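The owner of the Clarkico laundromat in Bromudberg opens the doors at 5 in the morning and has done so for most of her working life. She agreed to talk during the slow stretch after lunch, on condition that we leave her name out of it.

She bought the business from a cousin. "I had the keys before I had the loan," she said. "The bank took until January." At the time Bromudberg had three laundromats. Hers is the last one.

The biggest change, she said, is who comes in. The Sawatzky apartments across the street used to have machines in the basement, and when those were taken out, 409 households needed somewhere to go. "We were not ready. I had people waiting outside with their bags."

She replaced the old washers two years ago. The repair bill that decided it was $1,189, for one machine. "I said no, that's enough." She still does small repairs herself — belts, hoses, coin slides — and keeps the parts in a cabinet in the office.
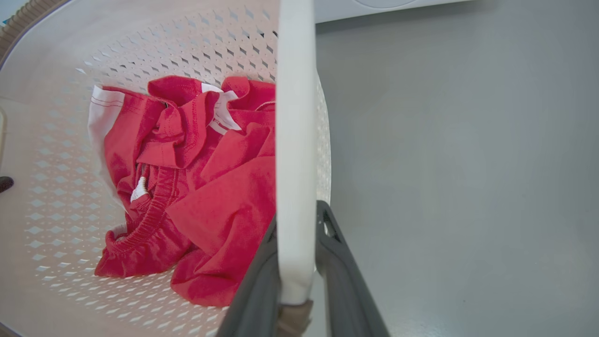

Most of her income now comes from drop-off orders, washed and folded by the pound. The Trestum route, which she added last spring, brings in restaurant aprons and towels. Regular customers send everyday clothes, and those need more sorting. Something red in a soft knit, bunched up at the bottom of a white plastic basket, gets pulled out and has its tag read before it goes near anyone's sheets. "I learned that one with my own money," she said. "I bought a man six new shirts."

She has had offers for the building and turned them down. Her daughter does the books but does not want the shop. "I'm not in a hurry," she said, and went to empty the lint traps.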